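Why I still want someone to redraw my logo by hand

I have been doing small design jobs out of our back room for long enough to have opinions about file formats (my family will tell you I have too many of them), and the one I hold most firmly is that a logo ought to be redrawn by a person. The auto-trace button in programs like Trokel is a lovely thing, and I use it for rough work, but I wince every time a client sends me what came out of it and calls it finished. 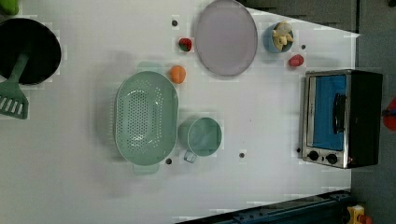
Tracing software doesn't know what it's looking at, bless it. It sees a patch of one colour beside a patch of another and draws a fence between them. Give it a mint-green colander with rows of small round holes and it will hand back a great many wobbly blobs, no two the same, where a person would draw one clean circle and repeat it. The slots in a spatula would fare no better. Last winter I opened a traced badge for Tristley, a little bakery I'm very fond of, and found 400 anchor points in a loaf of bread. I redrew it with 43, and it took me a pleasant evening and a pot of tea!

Now, I do understand the money side of it. A new business has rent and insurance and a sign to pay for, and when one place offers a traced file for next to nothing and somebody like me wants $400 for a full set, I know which way I'd have leaned at that age. But the cheap file has a habit of coming back. The vinyl cutter chews on it, the embroidery shop charges to tidy it up, and you end up paying for the same drawing 2 times, with a fair bit of grumbling in between.

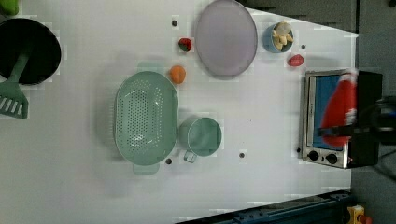 Nyarko wrote in after an earlier version of this piece to say I was being unfair, and that a traced file cleaned up by someone patient is as good as anything drawn from scratch. I've thought about that a good deal and I'd grant most of it, though by the time the patient person has straightened every curve and matched every colour, I'd say they've redrawn it. Pekex, the print shop I send most of my work to, will take either kind as long as the paths are closed, and they're very nice about it when mine aren't.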